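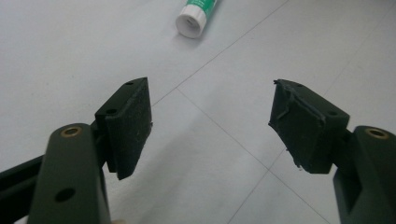 흰색 타일 바닥에 놓인 풀.

문구·사무용품 유통사 고르크홀름, 1분기 매출 늘었지만 주가는 하락

문구·사무용품 유통업체 고르크홀름(Gorkholm)이 1분기 매출 3182만 유로를 기록했다고 밝혔다. 지난해 같은 기간의 3000만 유로보다 6% 늘어난 수치다. 그러나 실적 발표 직후 주가는 장중 한때 5% 넘게 밀렸고, 전 거래일보다 3.8% 내린 가격에 거래를 마쳤다.

시장의 관심은 매출보다 이익률에 쏠렸다. 회사의 1분기 영업이익은 185만 유로로 영업이익률은 5.8%였다. 전년 동기의 7.1%에서 1.3%포인트 낮아졌다. 회사 측은 종이와 포장재 매입 단가 상승, 물류창고 임차료 인상을 주된 원인으로 들었다. 환율 변동에 따른 손실도 일부 반영됐으나 구체적인 금액은 공개하지 않았다.

사업부별로는 학교와 공공기관에 납품하는 기관 부문이 성장을 이끌었다. 이 부문 매출은 11% 늘었으며, 새 학년을 앞둔 재고 확보 수요가 예년보다 일찍 들어온 영향이 컸다. 소매 부문은 1% 증가에 그쳤다. 온라인 판매는 늘었지만 매장 판매가 줄면서 증가분을 대부분 상쇄했다. 사무용 가구 부문은 세 분기 연속 매출이 감소했다.

엘바 세풀베다(Elba Sepúlveda) 최고재무책임자는 투자자 대상 전화회의에서 "매입 단가 부담은 2분기까지 이어질 것으로 본다"며 "하반기부터는 3월에 갱신한 공급 계약의 효과가 이익률에 나타날 것"이라고 말했다. 연간 매출 성장률 전망치는 기존의 4~6%를 유지했다. 영업이익률 전망치는 7%에서 6.5%로 낮췄다.

증권가의 평가는 엇갈렸다. 투자자문사 제루알리(Zerouali)는 보고서에서 기관 부문의 수주가 앞당겨진 만큼 2분기 성장세가 둔화할 수 있다며 투자의견을 '매수'에서 '보유'로 내렸다. 반면 닐턴(Nilton) 증권은 이익률 하락이 이미 예상된 범위 안에 있었다고 보고 기존 '매수' 의견을 그대로 유지했다. 닐턴은 가구 부문의 축소 또는 매각 여부를 하반기 주가의 변수로 꼽았다.

경쟁사인 산덴(Sanden)의 주가도 같은 날 1.2% 내렸다. 산덴은 아직 1분기 실적을 내놓지 않았다. 두 회사는 공급업체가 상당 부분 겹쳐 원가 흐름이 비슷하게 움직이는 편이지만, 산덴은 자체 브랜드 상품의 비중이 높아 판매가격을 조정할 여지가 더 크다는 분석이 나온다.

고르크홀름의 3월 말 기준 순차입금은 전 분기보다 소폭 늘었다. 회사는 재고를 미리 확보하는 과정에서 운전자금이 증가했다고 설명하면서, 해당 재고가 출고되는 여름 이후에는 차입금이 줄어들 것으로 내다봤다. 만기가 돌아오는 은행 대출 2건에 대해서는 연장 협의를 마쳤으며 금리 조건은 종전과 같다고 덧붙였다.

배당 계획에는 변동이 없다. 이사회는 전년과 같은 수준의 중간배당을 주주총회 안건으로 올리기로 했다. 자사주 매입 프로그램은 이익률이 회복될 때까지 새로 시작하지 않는다. 일부 기관투자자는 전화회의에서 배당 재원을 부채 상환에 먼저 써야 한다는 의견을 냈고, 세풀베다 최고재무책임자는 연말에 자본 배분 방침을 다시 검토하겠다고 답했다.

회사는 물류비를 줄이기 위해 북부 지역의 창고 2곳을 하나로 합치는 작업도 진행 중이다. 통합은 4분기 안에 마무리될 예정이며, 관련 일회성 비용은 3분기 실적에 반영된다.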